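Chapter 7
Chores: What Machines Can and Cannot Do Yet

In this chapter
7.1 Why a sink is harder than an assembly line
7.2 Picking things up
7.3 Knowing when a job is finished
7.4 Counting the cost of help
7.5 The shop floor at closing time

Before you read
Write down every chore you did yesterday, including the small ones you would normally leave off a list. Keep the list. You will need it for the exercise at the end of Section 7.3.

Factories have used robots for decades, and homes have had washing machines for longer than that. It is easy to conclude that the two will soon meet and that a general household machine is a matter of waiting. Chapter 6 looked at the factory side of that story. This chapter looks at the chores themselves, and asks how much of the work a machine can do today without a person standing next to it.

The answer depends a great deal on what we count as the work. A dishwasher washes dishes, but a person still scrapes them, loads them, takes them out and puts them in the cupboard. Firouzeh Heydari calls these the "edges" of a chore, and in her study of households in Rurnelstead she found that the edges took up more of people's time than the part the appliance had taken over. We will use her term throughout the chapter.

The edges are hard to automate for a plain reason: they involve many different objects in no fixed place. A welding robot may handle the same bracket 200 times in a shift, and each bracket arrives in the same position. Around a kitchen sink, no two objects need to be alike. Some are stiff and some fold. Clear plastic and shiny metal confuse cameras. A bowl has a thin rim that two fingers can close on, but the same two fingers may do badly with a wet cloth or a flat lid.

Shop-floor chores fall somewhere between the two. Sweeping an aisle or moving full bins from one marked spot to another can often be handed to a machine. Clearing a workbench at the end of the day usually can't. The bench has more in common with the sink than with the assembly line, even when it stands ten feet from one.

Key terms
Edge (of a chore): the handling before and after the part an appliance does.
Grasp: a hold on an object that is firm enough to move it.
Clutter: objects near the target that limit how a hand or gripper can reach it.
Unattended run: a period of work in which no person steps in.

Keep the last of these terms in mind when you read claims about household robots. The Stusov trials, discussed in Section 7.3, reported success on single grasps. The Jido trials reported unattended runs of up to 40 minutes. These are different measures, and neither tells you whether the kitchen was clean afterward. Liang's scoring method, also in Section 7.3, tries to put them on one scale – with mixed results.

Questions to think about
1. Choose one chore from your list. Where does it begin and where does it end? Would someone else in your home give the same answer?
2. Look at the photograph and consider only the orange plastic object. What would the gripper need to know about its shape before closing on the rim? Which nearby objects could get in the way if it were lifted?
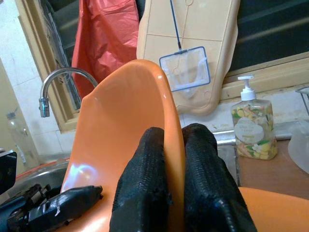
3. Suppose a machine picks up an object correctly 100 times in a row and then drops a glass. Would you leave it running while you were out? Explain what else you would want to know.
4. Name a chore at a job you have held, or one you have watched someone do, that has long edges and a short middle.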